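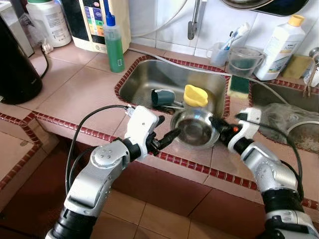
Dravik Sink Clearing Set, known faults and data card

Contents: teleoperated two-arm episodes at a tiled kitchen sink, with a head view and wrist views. Tasks are moving cups, bowls, bottles, spoons and sponges in and out of the basin. The set has 816 episodes. Read the fault notes before training on any of it.

Fault 1: left gripper closes late

In 31 episodes the left gripper receives the close command and starts moving late. The delay was traced to the connector on top of the gripper, where the cable pulls on it when the arm reaches far forward. Joint positions are correct throughout. The commanded and measured gripper widths disagree, so use the measured value.

Small metal items suffer most. A late close on a spoon usually means a second attempt, and the second attempt is logged under the same episode number.
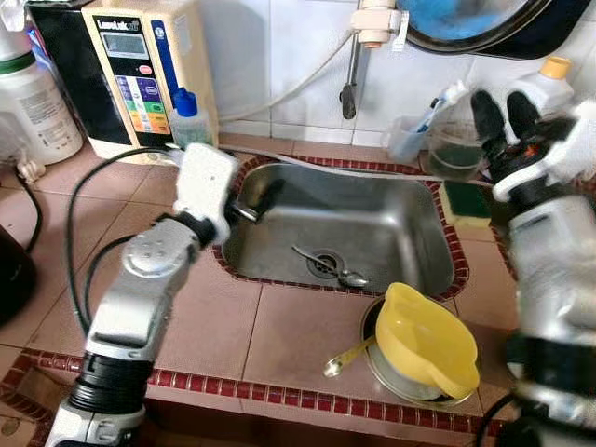

Fault 2: wrist contact between arms

Both arms working over the basin can touch when one reaches across the other. The Barmont controller should stop both arms on contact. In 16 episodes it stopped only the arm that was moving faster, and the other kept going until the operator let go. No one was hurt. These episodes carry the flag contact_partial.

Do not replay flagged episodes on hardware. Simulation is fine.

Changes made so far:

Cable on the left arm rerouted with more slack at the elbow.
Stop signal now goes to both arms on one line — the old setup used two.
Minimum distance between wrists raised in the Madasberg config file.

Open question: cup grasps with both hands near the rim

The distance check is switched off below a set height so that the hands can work close together over a cup. We have left it that way in version 2.

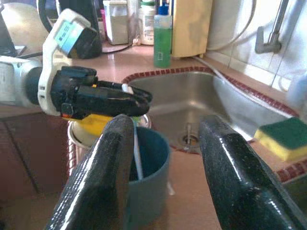 Hervé Renaud disagrees with leaving the check off. He writes that a low speed limit in that zone would keep the handovers possible, and that he would hold back the version 2 config until the limit has been tested with the new stop line.

Report further faults with the episode number and the controller log.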